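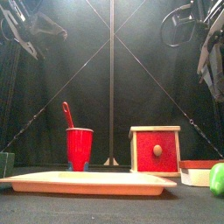
Cloder Shallow Tray, peach: review

Dimensions first. Cloder lists one size for this tray, a plain rectangle with a flat rim and slightly sloped sides. It is sold as a desk organizer. I used mine from the start of August on a matte black tabletop, for sorting small parts and for carrying a cup and its clutter back to the sink.

Load. I added weight in steps of 200 grams, holding the tray by its short ends. At 600 grams the base bowed visibly but the rim held its line. Past that I would put a second hand under the middle. The Naslow tray I used before took the same load with less flex, but it is deeper and heavier, and small items are harder to pick out of it.

Rim. Wide enough to grip with a thumb, and flat on top, so a second tray sits on it without rocking. The sloped sides let you slide a coin or a washer up and out with one finger. They also mean that anything round will climb the wall if you set the tray down hard.
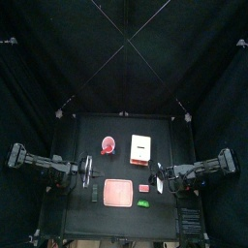

Stability on the table is average. The underside has no feet or pads, and on a smooth surface the tray shifts when pushed from one end. A strip of Perel shelf liner fixed this for me. Cloder should include something similar.

Color. The inside looks almost cream under a strong lamp and the outer walls look more orange. Dark green and black items show up well against it. Pale ones less so. If you sort mostly white or clear parts, get a darker tray.

Cleaning. Warm water and dish soap. Ballpoint ink left a faint line that took three washes to remove. The inside corners are rounded enough for a cloth to reach.

Price. I paid 95 for a pack of them through Wysocka, shipping included. Singles cost more per tray and the packaging is the same thin sleeve.

Rating: 4 out of 5. One point off for the sliding.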